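Jummai Nwankwo
I've been asked three times this month whether a machine can tidy up after my family yet, and since I spend my working days near machines that are supposed to, I thought I'd write my answer out properly. Get a cup of tea, I do go on a bit (1/9)

My mother thinks a robot should be able to fold a fitted sheet by now. I told her I'm a grown woman and I can't fold a fitted sheet, so let's all be patient with each other.

What surprises visitors most is how small the jobs are that we get excited about. Put the screws with the screws. Put the lid back down. My nephew could do all of it before he started school, and he did it while eating a banana.

Take a divided tray, the kind you'd keep buttons or earrings in (I have one at home that hasn't been properly sorted since we moved). You and I look at it and know right away which walls are in front and which are behind. See-through plastic is a real headache for a camera, though, with all those walls showing through one another and the light bouncing off them.

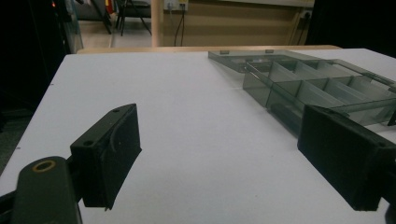 Smoky plastic tray, lid open, and two black fingers at the near side of the table.

Then there's the lid! You pick up a hinged lid with one fingertip and let it fall the last inch, and you never think about it. A gripper has to get hold of a thin edge, follow the curve of the hinge all the way around, and know when to let go. I've watched it done beautifully and I've watched the whole tray go for a ride.

For anyone who likes numbers: at Hakar we did 1748 tries at closing lids over the winter, and 550 of those were on clear or tinted plastic. The plain cardboard boxes went so much better that I started feeling sorry for the plastic ones.

My friend at Clondano has it a little easier on the shop floor. Same bin, same shelf, same part, all day long, and their arm gets through about 60 bins before lunch. Move that arm into my kitchen, where the bins are yogurt tubs and the shelf is wherever my husband left it, and I don't think it would get through one.

So is it coming? I do think so, and I'm more hopeful than I was last January. Sorting, wiping and carrying things from one flat place to another all look close to me. Laundry I'd put further off, and anything involving the drawer under my oven further off still.

Mom, if you're reading this, I'll come over and we'll do the sheets together. You take the corners (9/9)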